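Chapter 4
Household Goods and the Growth of Muden

Before the canal opened, most families in Muden owned few objects they had not made or inherited. Within 10 years, shops on Flaltum Street were selling cups, trays and other tableware to ordinary buyers.
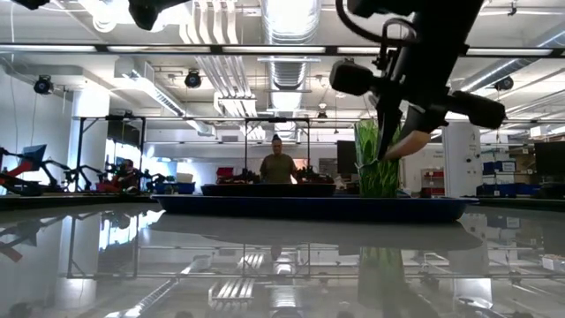
Xiaoyan Wan disputes this account – she argues that peddlers had supplied the town long before the shops came. Section 3 weighs both views.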